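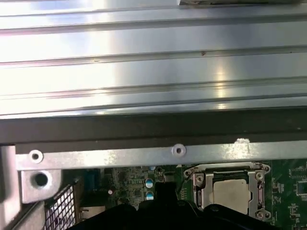
What should a buyer look for in a metal computer enclosure intended for long service?

The buyer should look first at the mounting rails, the finish of the cut edges and the ease with which the motherboard can be reached. External appearance and supplied accessories are secondary considerations, and the Grasanach enclosure has been assessed on that basis.

Product review: Grasanach desktop enclosure
Published by the Tarbridge Equipment Review Service
June 10, 2023

Scope of the review

The Grasanach was assessed for use in offices, libraries and training centres where equipment is opened regularly for maintenance. The unit was purchased at the ordinary retail price. It was in use for 27 days at the Tarbridge workshop, following an initial inspection in February. The manufacturer did not see this review before publication.

Construction

The ridged aluminum panel is the most distinctive part of the design. Its long grooves run from one side to the other and the brushed silver surface catches overhead light strongly. Purchasers who intend to place the machine beneath a bright fixture should bear this in mind. Small specks show readily on the metal, and a soft, dry cloth is recommended for routine cleaning of the channels.

A dark charcoal-grey bar runs beneath the panel, with a flat, light grey sheet-metal rail below it. The bar has a slight gloss and a pale scuff is noticeable on its lower edge. The rail is matte and considerably more forgiving. For a workplace machine, the Service would have preferred the matte treatment throughout.

The raised eyelets punched into the rail are neatly formed. Our technicians found no burrs when handling the rail, and the bent tab at its end did not flex under ordinary hand pressure. The larger hole in the tab has a thick raised rim and was similarly free of sharp edges.

Access and maintenance

With the enclosure open, the green motherboard can be inspected without first removing the rail. Connectors near the side of the chassis are harder to reach, and staff with larger hands reported some difficulty at the blue header. A longer screwdriver is advisable. The black mesh grille is best cleaned with a soft brush, held at a shallow angle so that dust is not pushed through the lattice.

The printed guide is brief. It runs to 9 pages and devotes only one paragraph to cleaning. Replacement screws were ordered from the manufacturer under part 2383 and arrived in a labelled bag, although the order form on the Grasanach website did not state a delivery period.

Comparison

The Espiritu enclosure, reviewed previously, is lighter and has a plainer exterior. It remains the better choice where machines are moved between rooms. The Rosow unit offers wider access to the connectors but has a thinner chassis, and its side panel rattled on our bench. The Grasanach is the most rigid of the three.

Assessment

The Grasanach is recommended for fixed workstations. It is recommended with reservations for shared or public areas, where the glossy bar may mark. Organizations placing larger orders should request a sample unit and confirm the availability of spare side panels in writing.

Rating: four out of five.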